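Jestmont Household Water Use Diaries

README for the data release. Last revised June 23, 2021.

Overview

This release holds written diaries of water use kept by households in Jestmont and Ondville. Each household wrote down every use of a tap, shower, toilet, washing machine or garden hose for 18 days, along with a meter reading each morning. The work began as a small survey of kitchen sinks and grew when people kept writing down the rest of the house as well.

There are 407 households in the release. Most are in Jestmont, where the mains are older and nearly all homes already had a meter by the front gate. Ondville households were added in the second round, which started in November. The two rounds used the same diary booklet, apart from one change to the hose page described under Known problems.

The kitchen tap has the most entries of any outlet. It is also the hardest to record well, as a person may turn it on and off many times while cooking one meal. We asked people to treat a run of short uses as one entry if the gaps were under a minute. 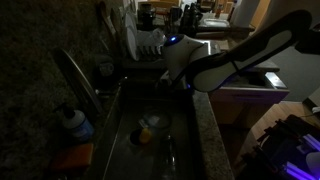
Households were free to write amounts in litres, in bowls or pans, or as minutes of running time. The amount_raw column keeps what they wrote. The amount_l column is our conversion to litres, worked out from a flow test done at each tap on the first visit. Where no flow test was possible, amount_l is blank and we have not filled it in from other homes.

Files

households.csv — one row per household, with town, number of people, type of home and garden (yes or no)
entries.csv — one row per diary entry
meter.csv — one row per household per day, in litres
flow_tests.csv — one row per tap tested
booklet.txt — the wording of the diary booklet, both versions

All files are plain text, comma separated, UTF-8. Times are local and use the 24-hour clock. A blank cell means the value was not given. Zero means zero.

Columns in entries.csv

hh_id: household number, the same in every file
day: day of the diary, counted from 1
start: start time as written, to the nearest five minutes
outlet: kitchen, basin, bath, shower, toilet, washer, hose or other
purpose: short text, lightly edited for spelling
amount_raw: the amount as written
amount_l: the amount in litres after conversion
shared: yes if the water was used again, for example rinse water put on plants

The purpose column was typed up by hand from the booklets. "Washing up", "dishes" and "pots" have been left as three different things, and you will probably want to group them yourself. Rinsing fruit and vegetables is usually written as "rinse" with no more detail. 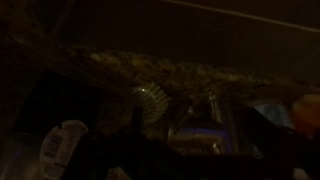 Checks made before release

Each booklet was typed up twice and the two copies compared. Where they differed, Soudabeh Amini went back to the paper and settled it. The daily total from entries.csv was then set against the meter reading for the same day. We expected the diary total to be lower, and it nearly always is. Days on which the diary came out higher than the meter by more than 1000 litres were treated as slips in the units and corrected where the booklet made the unit clear. Those rows are marked in a column called fixed.

We left out 14 households that stopped before the end of the first week. Homes that missed single days are still included, with those days blank in entries.csv.

Known problems

Toilet flushes at night are almost certainly under-recorded.

The first version of the hose page asked for minutes only. The second also asked how far the tap was opened. Hose amounts from the two rounds should not be compared directly.

Some Ondville homes share a meter with the flat above. They have shared_meter set to yes in households.csv, and their meter rows should be dropped from any work on totals.

Kitchen entries are thinner towards the end of the diary in both towns. We think this is tiredness with the booklet and would advise against reading it as a real fall in use.
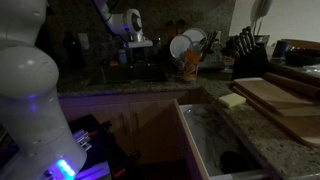

Kitchen, low light.

Privacy

Names, addresses and phone numbers were never typed up. Remarks in the purpose column that could point to a person have been replaced with [removed]. Type of home is given in broad groups only.

Use and credit

The data may be used and passed on for any purpose, including teaching, provided the source is named. Please cite it as: Amini, S., Jestmont Household Water Use Diaries, Soltani Water Survey.

The paper booklets are held at the Benov reading room and can be seen by appointment. Corrections are welcome — please give the hh_id and day so that the page can be found.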